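Hard Water Kitchen Tips, the Long List

Sun 21 August

Tarigan water is hard. If you live up the hill it's worse. People keep asking for all the scale and spots stuff in one place so I typed it up. Not in much order. Skip around.

Kettle first

White vinegar and water, half and half, enough to cover the crust. Bring it up just short of a boil, switch off, walk away. Come back in 60 minutes. Pour out, rinse, boil a plain kettle of water and dump that too. If there's still a ring, do it again before you go scraping at it. No knives. No steel wool on the heating plate.

Citric acid works as well and doesn't stink up the house. A heaped spoonful to a full kettle. It fizzes, stand back a little. Buy the bag from the canning shelf, the little packets marked for kettles are the same stuff at a silly price.

Empty the kettle at night. Leave the lid up. Easiest thing on this whole page and I forget it half the time.

Faucet

Unscrew the end piece (the aerator). Wrap a rag around it if you're using pliers so you don't chew up the finish. Inside there's a screen, maybe two, and a rubber washer. Lay them out on a towel in the order they came off. Really do this. I've put one back upside down and sprayed the window.

Soak the screens in vinegar, not the washer. Old toothbrush. Hold the screen up to the light and poke out whatever is left with a pin. Back together, hand tight, run the water. If it drips at the threads give it a touch more with the pliers.

For the crust around the base of the faucet: paper towel soaked in vinegar, wrapped around, left for a bit. Don't leave it overnight on brass or anything with a colored finish. Mine has a dull stripe now.

If you have the Vullis pull-down sprayer, the hose washer is number 3025 and the hardware store on Astine Road has them in the drawer under the register, not on the wall with the rest. Ask. They'll tell you they don't carry it, ask again.

Dishwasher

Pull the bottom filter out weekly. Twist, lift, try not to look at it too closely. Hot water and a brush.

Spray arms: mine pops off, yours may have a nut. Shake it. If it rattles there's a chunk of scale or a seed in there. Toothpick in each hole, then rinse it backwards under the tap til it runs clear.

Once a month, 4 tablespoons of citric acid in the detergent cup, empty machine, hottest cycle. Don't use it together with the regular detergent. Don't mix any acid with bleach, here or anywhere else in the house. That goes for vinegar too.

Rinse aid. I resisted for years, thought it was a scam. It does help in our water. Turn the dial up a notch if the glasses come out spotty and down a notch if they come out with a blue-ish film.

Glasses

Cloudy glass, two kinds. Put a drop of vinegar on it and rub. If the spot clears it's scale, and you can soak the lot. If it doesn't clear it's etched and that's that, use them for juice.

Hand wash the good ones. Warm water, small squirt of soap, much less than you think. Rinse. Dry right away with a flat cloth. Terry towels leave fuzz on everything, keep them for hands.

Stainless, all of it

Bowls, pots, the sink, the drainboard. Same rules for pretty much everything.

Dry it. Water spots are just what's left when the water goes. A bowl put away damp gets rings, and a stack of damp bowls gets rings on both sides.

Rainbow colors on a pan are from heat, harmless. Splash of vinegar, swish, rinse.

White chalky specks in the bottom of a pasta pot, also harmless. Vinegar again. Salt goes in after the water boils or you may get little pits, and pits don't come out.

Rust freckles: usually from something else, a can left in the sink or a bit of steel wool. Baking soda paste, rub with the grain, rinse well. If you can't see a grain just go gently in one direction. If there's a grain and you scrub in circles you'll be looking at the circles for a long time.

Stuck-on egg or dough, cold water first. Hot water cooks it on. Let it sit 5 minutes and most of it slides out with a spatula. Batter is the same. Bread dough I let dry completly and flake off into the trash, less mess in the drain.

Mirror shine, if you have company coming and care about that kind of thing: tiny drop of cooking oil on a dry cloth, wipe on, then wipe it all off with a clean one. Outside only on bowls and pots.

Fetex cloths, the thin gray ones sold in a roll, are good for this. Wash them without fabric softener. Softener ruins them, they just push the water about afterwards.

Dish soap

Hard water eats soap. You squirt more, get scum instead of suds, then squirt more again. Few things that help:

Wash in a bowl or a basin instead of under a running tap. One small squirt does the whole load.

Glasses first, then silverware, plates, greasy stuff dead last. Change the water when it looks gray.

Greasy pans, wipe out with newspaper before they go anywhere near the water.

Big bottle is cheaper but it's heavy and you'll over-pour. Fill a little pump bottle from it. Cut the soap with a bit of water if you like, only make up what you'll use in the week.

Keep the bottle on a saucer or a jar lid. Otherwise you get a sticky ring on the counter that picks up every crumb.

Counters and the sink edge

Vinegar is fine for the faucet and the steel. NOT for marble, limestone or any natural stone with a polish on it. It leaves dull marks. Not sure what your counter is? Use plain soap and water, dry after.

That chalky line where the sink meets the counter: if the counter is laminate, lay a strip of paper towel wet with vinegar along the line, leave it while you do something else, then scrape with an old plastic card. A real credit card, not a gift card, gift cards bend. If the caulk is coming up too then it's a caulk job and that's another page.

Light-colored counters show tea rings. Baking soda and a damp cloth, light pressure. Dark ones show everything else.

Coffee maker

Same as the kettle more or less. Half vinegar half water in the tank, run half the pot through, stop it, let it sit, run the rest. Then plain water, twice. Three times if you can still smell it. Check the manual for pod machines, a few of them don't want vinegar at all.

Filter jugs slow the scale down some. Change the cartridge when it says to, not when you remember.

Ice

Cloudy ice with white bits in it when it melts. Same minerals. Won't hurt you. Boil the water first and let it cool if it bothers you, pour carefully and leave the last inch in the pan.

Ice trays, soak in vinegar every so often. Silicone ones pick up freezer smell, bake them empty on low if the package says they're oven safe.

Things I tried that didn't do much

Lemon halves rubbed on the faucet. Smells nice. You use a lot of lemon.

Cola in the kettle. Sticky.

Foil balls in the dishwasher. Nothing.

Magnet clipped on the pipe. Nothing, and I paid for it.

Toothpaste on the sink. It does shine it up but then there's toothpaste in the corners forever, and some brands scratch.

Seasonal

Do the full round in November before the baking starts. Kettle, aerator, dishwasher, coffee maker, all in one morning with one jug of vinegar. Open a window. Get the big mixing bowls out from the back of the cupboard and wash them before you need them, they'll be dusty.

Check the washer on the shutoff valve under the sink while your at it. Turn it closed and open again so it doesn't seize.

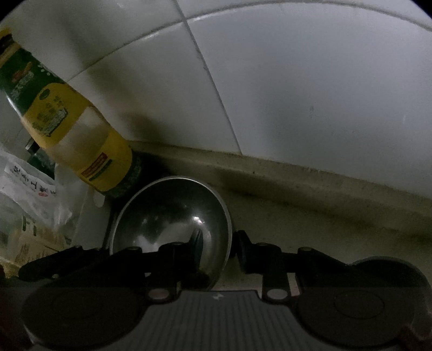 Posted by: the Tarigan Kitchen Page | Filed under: Hard water, Sinks, Cleaning

Steel bowls by the sink catch splashes all day. Quick wipe when you walk by, dry cloth on a hook right there. Water softener questions go on the softener page please, I don't have one and can't help much. Next list is drawers and hinges.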